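Swapping and comparing parallel grippers on a two-arm bench setup

16 February 2025
by Cerkach

Filed under: Grippers & End Effectors, How-To

Quick writeup of how I compare two grippers on the bench before deciding which one stays on. Two arms, same table, same objects, one gripper per arm. Did this back in December with the Arkton fingers against the Baláž ones and my notes were a mess, so doing it properly this time.

You need: two arms that already home and move OK. Both grippers mounted. Hex keys. A dark cloth. A few things to pick up. Controller software, I use Pronside, whatever you have is fine as long as it logs finger position and motor current.

Mounting

Power off the arm. Not just e-stop, off. Bolt the gripper to the wrist, snug all the screws first, then tighten in a cross pattern. Don't crank them. Route the cable so there's a bit of slack at the wrist, then rotate the wrist by hand through its whole range and watch the connector. If the cable pulls tight anywhere, redo it. I skipped this once and lost an afternoon to a gripper that dropped off the bus every time joint six went past halfway.

Power back on. Check the controller sees both grippers and that left is left and right is right. Easy to get these swapped. Open and close each one with nothing in it.

Zeroing

Close fingers fully, slow, low current. Set that as 0. Open fully, set that as 1000. Do it the same way for both, otherwise the numbers mean nothing later. My left one read 23 when closed on the first try, fingertip screw was backed out a little and the tips weren't meeting flat. Tightened it, zeroed again, fine.

If your encoder gives raw ticks write them down too. Mine goes to 3078 at full open. Useful when you reinstall the software and it forgets everyting.

Payload and tool offset

Put in the gripper mass and the tool center point for each arm separately. Copying the left values to the right and flipping a sign works for position if the mounts really are mirrored. It does not work for rotation, check that one by hand: jog to a fixed point on the table, spin the wrist, see if the tip wanders. More than a couple millimeters, fix the offset before going on.

Setting up the table

Cloth down flat, no folds where the fingers will touch. Cables behind the work area. Objects in the middle where both arms can reach. I mark the spots under the cloth with tape so I can feel them with a finger and put things back in the same place.

Pick objects that fail in different ways. Something with a thin wall, something round, something hard and smooth. Kitchen stuff is good. Keep the set small or you never finish.

Start pose: fingers open, both grippers pointing in toward the center, low enough that the approach is short. Save it as a named pose. Every single trial starts from there.
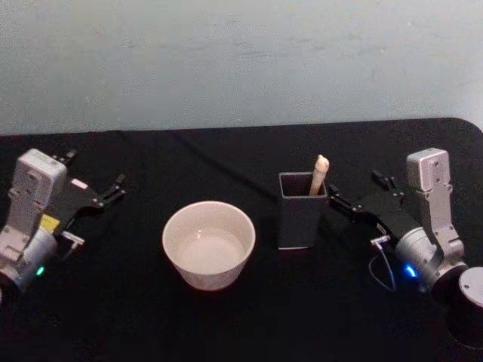

Start pose, fingers open on both sides. Bowl left of center, square container with the stick in it on the right.

Running the trials

1. Start pose.
2. Approach slow, one arm at a time. Other arm stays parked.
3. Close on the object. Log current and finger position when it stops.
4. Lift straight up, hold, set down.
5. Back to start pose. Fix the object position if it moved.

Bowl: grab the rim, one finger in and one out. Watch for the tip sliding down the inside wall. Container: one wall first, then the stick separately. The stick is the annoying one, it leans, so you need to match the wrist angle or it just rolls out of the fingers.

Then swap objects left to right and do the whole thing again with the other gripper. Same speeds, same current limit. I do up to 200 picks per gripper, less if one is obviously bad.

Don't change fingertip pads halfway thru. If you have to, start that gripper over.

What to write down

Picked or not. Slipped or not. Finger position at stop. Current at stop. Anything weird. One line per trial, plain text file. I tried fancy spreadsheets, never filled them in.

Common problems

Gripper closes but reports open: wrong ID in the config, you are reading the other one.

Fingers buzz at stop: current limit too high or position gain too high. Lower the gain first.

Object tips before the fingers close: approach isn't centered, one finger gets there first. Fix the offset, don't just go slower.

Cloth bunches up: tip is too low. Raise the grasp height a little and tape the cloth at the edges.

Results from this round go in a separate post when I've got all the logs sorted.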